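Ticket 236: Newsletter export drops half the subscribers
Opened by: Jennylyn Pangilinan
Product: Kindbridge Mail
Status: Open, waiting on support

Hi again! So I'm still fighting with the subscriber export and figured I'd put everything in one place before I lose track of it. Our list has 2,000 people on it (the dashboard says so, right at the top) and when I export to CSV I get a file with 700 rows. No error, no warning, just a cheerful green "Export complete" banner.

What I've tried so far: logged out and back in, switched browsers, cleared the cache, and exported as the owner account instead of my editor one. Same 700 every time. I also turned off the Prakden add-on in case it was filtering things, and that made the export faster but no longer! 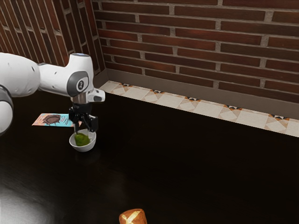 Then I got the idea to export by tag. The "Fladow" tag comes out complete, every last person. The "Skjelbred" tag stops dead at row 23, and the last line is somebody with a line break pasted into the address field. I deleted the line break, ran it again, and the whole tag came through. Yay!

But the full export is still at 700, so I'm guessing there are more of those hiding in there, and I really don't want to click through every contact looking for them. Is there a way to search for line breaks on your end? Or could somebody run the export from the back end and send me the file? We've got a mailing going out at the end of October and I'd love to have the backup saved before then.

Update, Tuesday, October 27, 2020: tried the XLSX option too. It stops at the same person as the CSV.

Jennylyn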